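4.2. Buenas prácticas para la definición de escenas simuladas

La primera regla que adoptamos en el protocolo Odano es también la más agradecida: toda escena debe poder reconstruirse a partir de su ficha. Cada ficha recoge la semilla, la textura de la mesa, la posición de las luces y la pose inicial de cada objeto. Al revisar las 272 fichas del repositorio Ludine encontramos 9 sin semilla declarada, y corregirlas bastó para volver comparables series de ensayos que dábamos por perdidas. ¡Pocas veces un cambio tan modesto rinde tanto!

La segunda regla se refiere al encuadre. Recomendamos conservar las vistas en las que los objetos quedan parcialmente fuera de campo – como la fruta de la Figura 3 – y anotarlas con una etiqueta propia. Descartarlas embellece el conjunto, pero infla las tasas de acierto de los detectores.

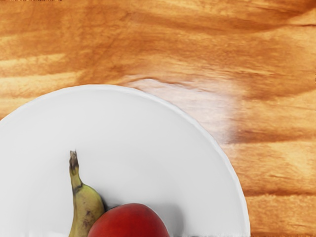

Figura 3. Escena simulada con un plátano y una fruta roja sobre un plato blanco, en una mesa de madera.

También los reflejos merecen norma escrita. En la Figura 3, la veta se aclara junto al plato por efecto del brillo, y un segmentador basado en color puede confundir esa mancha con el borde de la vajilla. Pedimos por ello que la ficha indique el acabado de cada superficie y que se publiquen al menos dos iluminaciones por escena.

De los 1.586 episodios evaluados con estas reglas, 205 requirieron una segunda anotación, casi siempre por contactos entre objetos. La guía para esos casos, redactada por Henok Gidey, se incluye en el apéndice B.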